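Open house at Tretar, September, quick notes

Typing this up on the train before I forget half of it. Tretar had its open house, the tidying and small packing rooms on the second floor, plus the shop downstairs. Doors at 2 and there was already a line. Went with Xinyi, who wanted the box samples. I wanted the tables.

Getting in: sign the sheet, sticker with your name, wait by the stairs. They take people up in groups of whoever is standing closest. Ours was led by Veronika Marti, fast talker, good shoes, no notes. She does the whole upstairs in 33 minutes, had a timer on her phone and it went off as we were going out the door.

First stop was the box room. Shelves of flat cardboard, sorted by color. Lots of kraft, a gray I liked a lot, a green I didn't. They cut and fold small runs here for other people, Drellura is a big customer, soaps I think, and Bennani for tea. Minimum order is 60 boxes. Xinyi asked if they would do fewer and got a very polite no. Samples are free though, take two each, she took more than that.

Smell of glue in there. Not bad, just strong. Bring water if you get headaches.

Next, across the hall, the table rooms. Same idea in each one, a table, a few everyday things, somebody clearing up or setting out. The point is how a surface gets used, what ends up on it over a day and what ends up under it. Sounds dull, I could have stayed an hour. You're asked not to talk to the people working, fair enough, but you can stand in the doorway as long as your group lets you. Ours didn't let me very long.

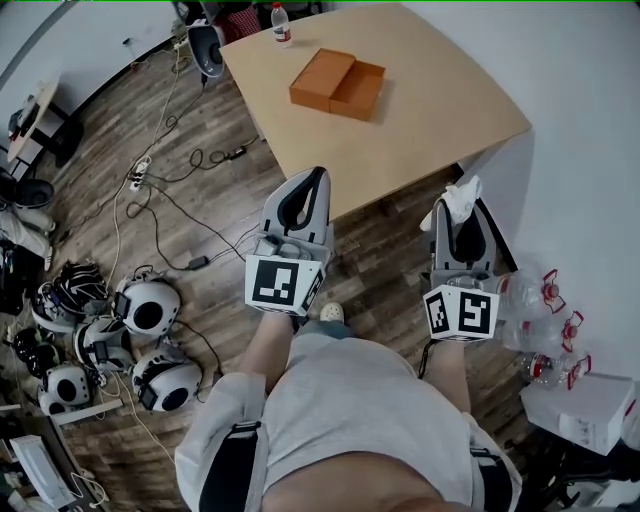

The table in that room was my favorite of the day. Light tan wood, plain top, rounded corner, which anyone who has walked a hip into a square one will apreciate. Dark brown floor under it, so the top looks even paler. Orange cardboard box near the middle, lid on one side and the open tray next to it. Water bottle at the far edge. A crumpled tissue at the near edge too. Real stuff, the stuff on my own table right now basically.

Cables all over the floor on one side, white power strip, thin black and white wires in loops. I have exactly this at home next to the desk and no plan for it. Asked Veronika what they recommend and she said a tray screwed to the underside of the table, strip goes in the tray, one cord down the leg. Cheap. Going to try it.

Slippers if you want them, by the way. Basket at the top of the stairs. I kept my socks on and regretted it, stairwell is freezing.

Then coffee. Two urns, one of them decaf and not labeled, so half the group had decaf and didn't know. Cookies gone by the time we got there. Talked to Hicham Bouazza who runs the finishing bench downstairs. He says oil over varnish for a family table every time, because you can redo one spot without doing the entire top. Light wood shows tea rings faster but you also see them in time to wipe. He uses a plain cotton rag, no sprays. I wrote that down on the back of my sticker.

Downstairs shop: stools, trays, some Tirnia lamps on a shelf at the back, nice but the switch is on the cord and I hate that. Box offcuts by the bag, good for kids. Cash or card. Xinyi bought a bag of offcuts, I bought a tray that is probably an inch too wide for where its going.

Didn't see the saw room, closed for the afternoon. Sherif Abdel Hamid does that part of the tour and apparently it's the one to get, so ask for it at the sheet when you sign in.

Practical bits. Parking is tight, the lot fills up, walk from the station instead. Restroom is on the ground floor only. No elevator that I could find, so not great with a stroller. Photos fine except in the box room where there are customer designs out. Wear something warm for the stairs.

Would go again for the saw room and to look at that rounded corner some more. Need to measure my kitchen first. Train's pulling in, more later if I find my other notes.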